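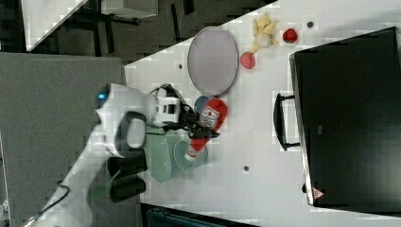
Week 4 is about grasping, and grasping is mostly about where the fingers end up. Most of you spent the first three weeks on cubes, which are the most forgiving objects ever manufactured and have given you a false sense of your own abilities. A squeeze bottle is less polite. It has a cap at one end, a narrow tip at the other, and a middle that gives way when you're too enthusiastic. Look at the red and white one in the gripper, held roughly level with its tip over the green plate, and notice how much bottle sticks out on either side of two fairly small fingers. All of that is leverage, working against you.

Intro to Manipulation, Section Notes
Instructor: Hui-mei Shih
Lab assistant: Dayana Ponce

Search this course
Go

1. Picking the grasp point

Find the center of mass first. With a full bottle it sits close to the middle. With a half-full bottle it goes wherever the contents go, and the contents do not read the handout. Close the fingers as near to that point as you can and lift 4 cm before going anywhere. If the bottle swings, put it down and try again.

2. Grip force

The Jasberg controller takes a value from 0 to 1000. Start at 200 and go up in small steps. Last May a team started at the top of the range, and we now have a policy on water-only bottles.

3. Orientation

"Pick up the bottle" and "pour from the bottle" are two separate tasks and will be graded as such. The wrist has to turn without the elbow hitting anything, so plan the turn before the approach. Team Imis lost most of a session learning this in the other order.

4. To hand in

One page per team, plus your log. Report failed grasps as well as good ones. A log with no failures will be read with great interest.

Lab hours are in Room 511. Ask Dayana before changing the camera settings, and also before changing them back.

Filed under: Course Notes, Robotics, Manipulation

Recent items
Week 3: Cubes, Continued
Team Ernen project proposal
Cuadros simulator: install notes
Emergency stop, and when to press it (sooner)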